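Plurnonik tabletop arm review: three weeks of letting a machine clear my table

I have two kids, a dog and a table that is never, ever clear. So when Plurnonik opened up its home trial program I signed up before I'd finished my coffee, and in June a very heavy box showed up at the door. My neighbor Benjie Talavera helped me haul it upstairs (thank you, Benjie, I still owe you dinner).

Let's get the price out of the way. It's $2,593 for the arm with the gripper and the software, plus $113 if you want the longer power cable and the clamp set. I did want them, and I think most people will, which makes it a little cheeky that they're sold separately. Setup took me nearly 5 hours. The printed guide is fine until you get to calibration, and then it sends you to a web page that was down all Friday evening. Kyu-ri Jeon from their support desk got me through it by phone and was lovely about it.

The chore I cared about most was the simple one: stuff on the table goes in the basket. You pick a spot for the basket in the app, tell it which things are fair game, and press start. I gave it the usual mess, meaning kid toys, play food, a spoon or two, whatever had washed up there since breakfast.
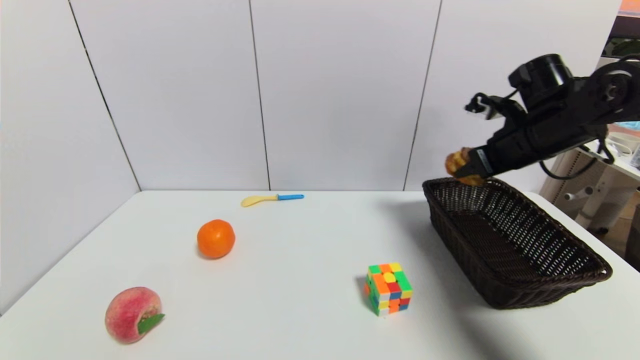

Tidying and sorting

My favorite part by a mile! The gripper handles small lumpy things better than I expected. That little golden-brown bread-looking piece is a good test, all bumps and no flat side to grab, and the arm can hold it up over the rim of the basket like it's no big deal. Round fruit is a bit more of an adventure. Oranges sometimes roll away on the first try, and then it has to stop, have a think and go again. Puzzle cubes are easy if they're sitting square to the fingers and fussy if they're turned.

Spoons are where I lost patience. Anything thin and flat on a smooth tabletop takes it forever, and I've seen it give up after 3 tries and flash the amber light at me. I went back to picking up the spoons myself. My sister-in-law Pirjo watched one whole session with her arms folded and then cleared the rest with one sweep of her forearm, so, you know, there's your benchmark.

Laundry, dishes and the rest

Don't buy it for these. The app has a beta setting for folding washcloths and what I got was a wad. I tried loading cups into a rack and it did okay with plastic ones, but I wouldn't hand it a glass I liked. It also can't go anywhere, so a chore has to come to the table before it can help with it.

Noise is fine, a low whir, and I could take calls next to it. The basket has to stay exactly where you told the app it would be, and with a dog in the house that meant redoing the setup a lot.

Would I keep it? For the money, no, I'm sending mine back when the trial ends. If you like tinkering and have a table you can give over to it, you'll have a great time, and the kids cheered every single drop. I'd look again when they sort out the spoons.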